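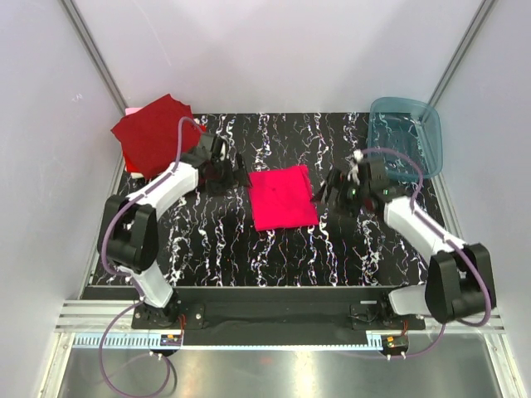
Do I have to be registered with a party to vote in the county primary?

Anyone registered in the county can vote in it, but if you're unaffiliated you'll be asked to choose one party's ballot when you check in, and you'll have to stick with that same party if the race goes to a runoff.

We've had that question more than any other since the last newsletter went out, and I'm glad of it, because it means people are thinking about the primary while there's still time to do something about it. So let me take a few paragraphs to go over how the thing works in our county, and what's on the ballot. Longtime readers will have to forgive me for covering old ground. A good many families have moved into the Reisinger Road neighborhoods since the last election, and every place does this a little differently.

First, the sheet of paper itself. You'll get a ballot for one party, and it will have the races for that party only. The water bond question is printed on both, so you won't miss out on it whichever one you pick. If all you care about is the bond, you can ask for the bond-only ballot, which is short and takes about as long to fill in as it does to find your reading glasses. The poll workers don't always offer it, so speak up!

Now for the commission seats. Two are open this time, Irlow and Pudatia, and both are crowded. In Pudatia there are four people running on one side and three on the other, and a candidate has to clear half the vote to avoid a runoff. I wouldn't bet on anyone managing it. The last time the Pudatia seat came open, the runoff was decided by 472 votes, and the turnout was so low that a couple of busy church parking lots could have swung it the other way. I bring that up every time, I know, but I do think about it whenever somebody tells me they'll just wait for November.

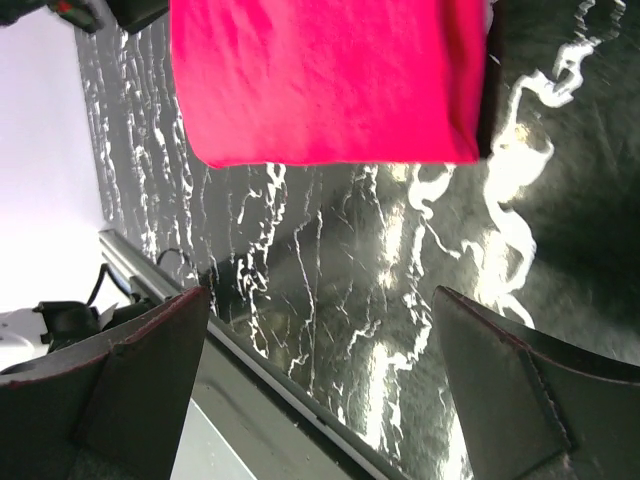

And waiting for November is a real choice, one you're free to make, but in Irlow it won't get you much. Only one party has anyone running there. Whoever comes out of the primary will be alone on the ballot in the fall, so if you live in Irlow and you have opinions about the truck route or the library hours (and judging by my inbox, you do), this spring is when they count.

The bond deserves a word too. It would pay to replace the old mains on the east side, 657 homes' worth, and the county figures the cost to a typical household at a few dollars a month. I've heard good people argue both sides of it. Some say the mains are long overdue, and some say the county ought to have set the money aside years ago and shouldn't be coming to us for it now. You'll find the full wording at the election office and on the bulletin board at the Bokunell library branch, and I'd encourage you to read it through before you go, since it's one very long sentence and hard going when there's a line behind you.

If you'd like to hear from the candidates directly, there's a forum at the Bokunell community hall on Sat 21 March, starting at ten in the morning. Every candidate for both seats has been invited, and all but one had said yes when I sat down to write this. The hall holds 400, and last time people were standing along the back wall, so come a little early if your knees are anything like mine. Questions will be taken on cards at the door. Keep them short and they're more likely to be read out.

A last practical thing. If you've moved, even if it was only across the street, check that your address is right with the election office. The line between the Irlow and Pudatia districts runs down the middle of Reisinger Road, and neighbors who wave to each other every morning vote for different seats. You can call, stop in, or send the form by mail, and early voting is open at the office and at the library branch for the two weeks before the primary. Bring your photo ID either way.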